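Ticket: Label printer skips every second label after paper change
Product: Astus desktop label printer, with Katona label software
Status: Resolved
Priority: Normal
Opened by: Napaporn Chaimongkol

First message

Hello support team,

I work in the shipping room of Dristent. We sell tea and dried herbs, and we print address labels and small ingredient labels on one Astus printer. It has worked well since we got it in January. After we changed to a new roll of labels, the printer began to skip. It prints one label correctly, then it feeds one empty label, then it prints again. On a long job we lose half of the roll.

The new labels are from Silura. They have the same width as the old ones and the same height on the box. The color of the backing paper is different. The old one was yellow and the new one is white and a little shiny. I do not know if this is important, but I write it because I was asked last time to write everything.

What I did before opening this ticket:

Turned the printer off, waited, turned it on.
Took the roll out and put it in again with the guides closer.
Cleaned the print head with the pen that came in the package.
Restarted the computer and Katona.

The result was the same each time. The printer shows no error, the light stays green. The counter in the printer menu says 3,402 labels, so I do not think it is too old.

Thank you for your help.
Napaporn

Reply from support, first line

Hello Napaporn,

Thank you for the clear report. Please answer these questions so we can send the ticket to the right person:

Does the skipping also happen when you press the feed button, without the computer?
What is the label type in the Katona page setup – gap, black mark or continuous?
Which firmware version is printed on the self-test page?

To print the self-test page, hold the feed button while you turn on the power, and release it when the light blinks.

Support desk

Napaporn, 10:40 a.m.

Thank you for the quick answer.

When I press the feed button, it is not regular. Sometimes it moves one label and stops in the right place. Sometimes it moves two. I pressed many times and could not find a rule in it.

The label type in Katona is "gap". I did not change it. My colleague also did not change it, I asked her.

The self-test page was printed over two labels, so the middle part is missing. I could read the firmware line: version 2. The line under it is in the space between the labels and I cannot read it.

I have one more thing to report. I found an end piece of the old roll in the drawer, the one with yellow backing. I put it in the printer and the skipping continued, but less. From this I thought that the paper alone is not the reason. Maybe I am wrong. 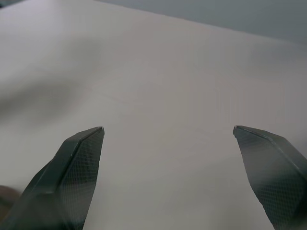
I also looked into the settings page of the printer driver, under Advanced. There is a value called "gap sensor level" and it is 27. I did not touch it. I do not know if this number is high or low, and the manual explains only how to open the page.

Napaporn

Reply from support, second line

Hello Napaporn,

I have taken over your ticket. Your test with the old roll was useful. The printer finds the start of each label by sending light through the paper. Between two labels there is only backing, so more light comes through. If the level is set wrong for the paper, the printer can miss a gap and continue to the next one.

The level of 27 is low for a white glossy backing. It was probably saved during an automatic calibration, when the cover was closed on the first labels of the new roll. The first labels are often lifted or have glue on the edge. The printer then keeps this value also for other rolls, so your old roll skipped too.

Please do the following in this order:

1. Close Katona completely. If it is open, it can write its own settings back to the printer.
2. Open the cover and remove the first labels until you see clean backing with straight gaps.
3. Blow away any dust from the sensor. It is the small dark window under the paper path, left of the middle. Please do not use alcohol on this part.
4. Put the paper in, so that it lies over the sensor and under both guides. Close the cover until it clicks on both sides.
5. Hold the feed button until the light blinks two times, then release. The printer will feed several labels and stop.
6. Press feed five times and tell me where it stops.

Second line support

Napaporn, 1:15 p.m.

I followed the steps. Step 4 was difficult for me, because the right side of the cover does not click by itself. I must press on the corner. Before today I did not know that it should click on both sides, so it is possible that it was never fully closed.

After the calibration I pressed feed five times. It stopped correctly all five times. The level is now 61.

Then I opened Katona and sent a job with ten address labels. The first six were good. After the sixth label it skipped one, and then the last four were good. It is much better than in the morning, but for us it is still a problem – the ingredient labels have a running batch number, and if one is missing I must write it by hand in the book.

I also noticed that the text is a little higher than before. The top line is now very near the edge. It is not cut.

Napaporn

Reply from support, second line

Good progress. Two things are left, the single skip and the text position. I think they have the same cause.

Please measure the height of one Silura label with a ruler, and then the distance from the top of one label to the top of the next. Do not use the number on the box. In Katona, open Page Setup and compare both values with yours. Some label makers give the height with the gap included, and some without. When the software has a slightly wrong height, the error becomes bigger with each label, until the printer corrects it by feeding one more.

Also, please check "Speed" in the same window. If it is on the highest setting, move it one step down.

Napaporn, 2:50 p.m.

You are right about the height. The box gives the number with the gap, and the old labels gave it without. In Page Setup we still had the old value, and the difference is 2 mm. I entered the measured height and the measured gap and saved it as a new template with the name of the paper, so my colleague will not mix them.

The speed was on the highest setting. I moved it one step down. It is not slower in a way that I can feel.

Then I printed the job that was waiting since the morning, 700 ingredient labels. I stayed near the printer the whole time. There was no skip, and the batch numbers are complete. The top line is again in the normal position.

I have two small questions before you close the ticket:

Must I calibrate each time I change between the address labels and the ingredient labels? Both are from Silura now.
Is the cover a problem for the future, if I must press the corner by hand?

Napaporn

Reply from support, second line

For the first question: if the backing is the same, no. Please calibrate only when you change to a different paper, or if the skipping returns. Automatic calibration at cover close can be turned off in the driver, under Advanced. I recommend to turn it off in your case, so the good value is not lost.

For the second question: pressing the corner does not harm anything. Look at the small hook on the right side when the cover is open. If there is a piece of label stuck behind it, pull it out with your fingers or with plastic tweezers. If the hook is bent, write to us and we will send a new cover under warranty.

Napaporn, 3:30 p.m.

There was a piece of label behind the hook, one of the old yellow kind. I removed it and now the cover clicks on both sides. Automatic calibration is off. I wrote the new level on a paper and put it inside the drawer with the cleaning pen.

You can close the ticket. Thank you for your patience, and please thank also the first person who answered.

Napaporn

Support desk

Ticket closed. Resolution: sensor calibrated again for new label stock, page height and gap corrected in Katona, print speed reduced by one step, label piece removed from cover hook. No parts sent.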